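Measuring Water from a Bottle into a Bowl

Navow Kitchen Notes, revised September

The method suits small amounts of water when no measuring cup is at hand. It needs a filled bottle with a printed volume, a bowl that holds more than the bottle does, and a flat scale.

1. Clear a level table. Wipe it dry - a wet surface lets the bowl slide.

2. Set the empty bowl on the scale and zero the display. Check that no part of the rim touches anything else.

3. Unscrew the cap and put it down with the open side up.

4. Hold the bottle by the middle, with the neck just above the rim of the bowl. Tilt slowly until the flow is steady.

5. Stop at 140 grams for the Staniforth starter dough, or at 76 grams for a half batch. One gram of water is read as one milliliter, so a full liter shows as 1000.

6. Return the bottle to upright before moving it away from the bowl. Replace the cap.

If the reading drifts by more than three grams, empty the bowl, dry it and repeat from step 2. Glass bowls are preferred - the water line can be checked from the side.
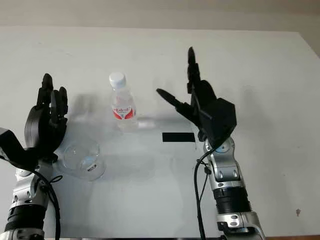
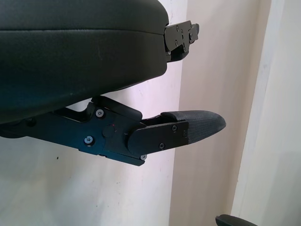
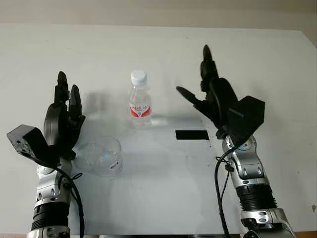
First and last pictures: water bottle upright on the white tabletop; glass bowl beside it in the first.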